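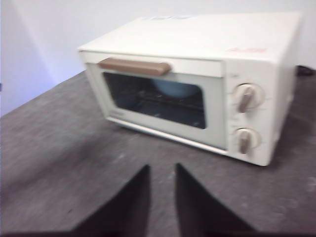 Frequently Asked Questions: Cooking Class Bookings at the Vunbridge Community Kitchen

We get a lot of the same questions every season, and we love hearing from you, but we figured it might save everybody a phone call if we put the answers in one place. If yours isn't here, please do write to us! Last updated August 3, 2024.

I've never really cooked before. Will I be in over my head?

Not one bit. Our First Suppers course was put together for people who are starting from toast (and we have had a few who were starting from before toast). Līga Jõgi teaches it, and she is about as patient as a person can be with a nervous onion chopper. You'll learn how to hold a knife, how to tell when a pan is ready, and how to get a simple meal on the table without using every dish you own.

How long does a class last?

Most evening classes run two and a half hours, and that includes sitting down to eat together at the end. The baking workshops go longer, up to four hours, and bread simply won't be hurried, so please don't make plans for right after.

Do I need to bring anything?

An apron if you have a favorite one, closed-toe shoes, and a container with a lid for leftovers. We have knives, boards, pots and all the ingredients. A few people like to bring their own knife, and that's fine as long as it travels in a sheath or wrapped up in a dish towel.

Why do you teach so many small-oven recipes?

Because so many of our students live in apartments, or cook for one or two, and don't want to heat up a big oven for a single piece of fish. The Small Oven, Small Supper class has become one of our fullest. We do roasted vegetables, a little pan of cornbread, salmon with lemon, and baked apples with oats and cinnamon, which are everyone's favorite and make the whole building smell wonderful. If you have a countertop oven at home, jot down its inside measurements before you come and we'll help you figure out which pans will fit.

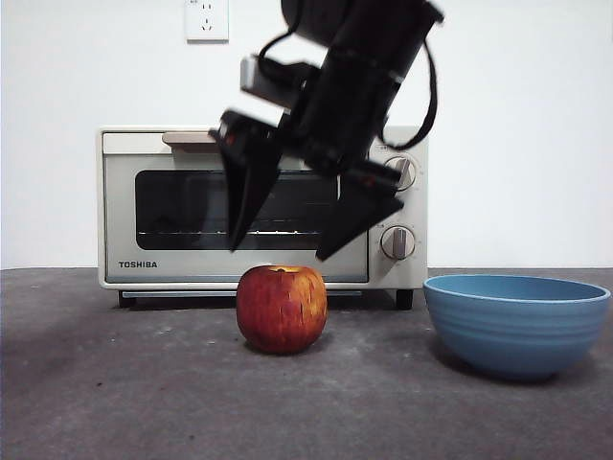 An apple, a light blue bowl and a Toshiba toaster oven.

Which apples are best for baking?

Oh, we could talk about this all day. You want one that keeps its shape, so Rome, Honeycrisp and Braeburn are all good bets. McIntosh tastes lovely but slumps into sauce, so save those for the applesauce pot. Core them from the top and leave the bottom closed up so the butter and sugar stay put.

I have a food allergy. Can I still come?

Very likely, yes, but please tell us when you book and not at the door. We can swap ingredients in most recipes with 7 days' notice. We do use nuts, wheat, eggs and dairy in the kitchen all week long, and although we clean carefully between classes, we can't promise there's no trace of them. If your allergy is severe, call and talk it over with us first.

Can I bring my child?

Children eight and up are welcome in the family classes with a grown-up cooking alongside them. The regular evening classes are for ages 16 and over.

What if I have to cancel?

Life happens. Let us know two days ahead and we'll move you to another date or give you your money back, whichever you like. After that the groceries are already bought, so we can't refund you, but you're more than welcome to send a friend in your place.

Do you sell gift certificates?

We do! They come in any amount you like and never expire. Pick one up at the front desk or ask us to mail it.

When does the fall schedule come out?

Fall classes begin in September, and the list goes up on the notice board by the Garba Street entrance as well as on this site. People on our mailing list hear first, and the small-oven and pie classes do tend to fill up quickly.

Where do I park?

There's a free lot behind the building. If it's full, try the street out front, where the meters go off at six.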